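# Getting seats for a one-off showcase game without being fleeced

Every season brings another "special" fixture. A league picks an unlikely field, puts up temporary stands, and tells you it will never happen again. I have been to three of these and enjoyed one. If you still want to go, the method below has cost me the least.

## 1. Decide what you would pay before the sale opens

Write a figure down. Include the seat, the booking fee, parking and a bed for the night. My limit for the Wendance game was 200 for the lot, and I was laughed at by people who later paid more than that for parking and a burger.

Don't go by the price in the announcement. It is the cheapest seat in the furthest block, and there may be very few of them. The Wendance site held nearly 3000 people once the stands were up, and a good share of those seats had gone to sponsors and club guests before the public got a look in.

## 2. Find out who is really selling

There is normally one official seller and a crowd of others that look official. Go to the home club's own website, find the ticket page and follow the link from there. Ignore whatever comes top of a search.

For Wendance the seller was Drundora. Their site was slow but it was the right one. Erar, which turned up in every advert I saw that month, was listing seats before the sale had started. Work out for yourself how anyone can sell a seat in a block that hasn't been given numbers.

## 3. Register early, and expect little from it

Most of these games now use a ballot. You register, you wait, and you get an email saying you've been given a slot.

- Register with an address you check every day.
- Save your card details beforehand.
- Use one account per person. Duplicates get thrown out, sometimes all of them together.
- Put the closing time in your calendar, and check which time zone it's in.

"Priority registration" deserves a hard look. I paid 20 for it once and got a slot on the same Thursday as my neighbour, who had paid nothing.

## 4. Read the seating plan properly

Temporary stands are not like a normal ground. The rows are shallow, the rake is gentle, and a foul pole can sit right in your line of sight. Plans for these sites are often drawn before the stands are built, so treat the little coloured blocks as a promise somebody hopes to keep.

What I look for:

1. A row at least six up from the front, so you can see over the people walking past.
2. The third-base side for an evening game, if the plan shows the sun setting behind it.
3. Any block marked "limited view". Leave those alone unless the discount is a big one.

Beware of "field level" as a selling point. On a flat site it tends to mean you'll watch the back of somebody's cap.

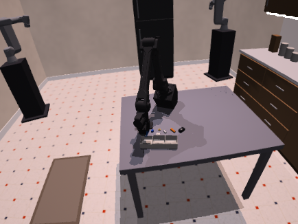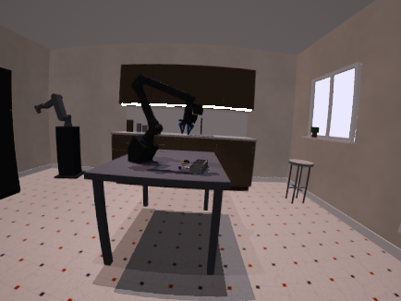
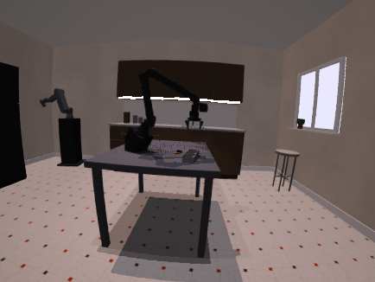

**Is it worth waiting for resale prices to fall?**

Sometimes, if you live close enough to drive there on the day. Prices for one-off games often drop in the last few hours, when sellers start to worry. If you need a flight or a hotel, waiting is a poor bet, as you'll have spent the travel money before you know whether you have a seat.

## 5. Check the resale terms

Some tickets are locked to the buyer's phone. Others can be passed on once, through the official app only. Find the line about transfers and read it twice. Then look for what happens if the game is called off for rain, and whether the refund covers the fee as well as the seat. With Drundora it covered the seat.

Tomomi Fukuda, who I travelled to Wendance with, bought hers second-hand through the app and had it in ten minutes. She also paid a buyer's fee on top of the seller's fee, on a ticket that had already had a fee on it. I'd call that greedy — the app called it "protection".

## 6. Sort the travel before you celebrate

A ballpark in a field usually has one road in. Book the car park when you book the seat, and ask how far the walk is. Ours was 20 minutes in the dark along a verge.

Shuttle buses are fine going in. Coming back, everyone leaves at once. We stayed in Montoya, two towns over, where rooms were still at normal prices, and had breakfast the next morning with a table of people who had left in the seventh inning to beat the traffic and missed the only home run of the night.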